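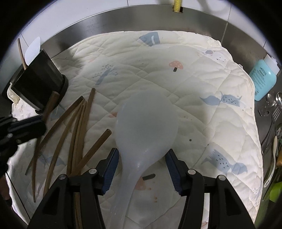

Régler le seuil de fermeture de la pince avant de découper vos épisodes

Bonjour à toutes et à tous ! Après l'article sur la calibration, plusieurs d'entre vous m'ont écrit pour savoir comment je découpe mes enregistrements en épisodes propres (merci à Abla Hijazi, dont le message m'a décidée à m'y mettre). On va donc prendre notre temps, avec un café si possible.

Le principe est simple : on lit l'ouverture des doigts à chaque instant et on marque une « prise » quand elle passe sous un seuil. Le souci vient des manches fins. Une louche en plastique ou une baguette laissent les doigts presque fermés, et un seuil trop bas confond la prise avec une fermeture à vide.

Commencez par tracer la courbe d'ouverture d'un seul enregistrement. Repérez le palier où l'objet est tenu, puis placez le seuil juste au-dessus. Chez moi, dans Cadcombe, cela donne :

seuil_prise = 165
duree_min = 50
marge_episode = 2

Le seuil est en pas d'encodeur, la durée minimale en images, la marge en secondes. Cette durée évite qu'un petit tremblement de la main crée un faux épisode, ce qui m'a valu bien des soirées de tri !

Relancez ensuite le découpage et regardez les débuts et les fins, un par un. Si la prise démarre trop tard, remontez le seuil de quelques pas. Pour les objets translucides, ne comptez pas trop sur le masque de segmentation : je garde l'ouverture comme signal principal et le masque seulement en appui.

La prochaine fois, on verra l'export des trajectoires.

Yara Zein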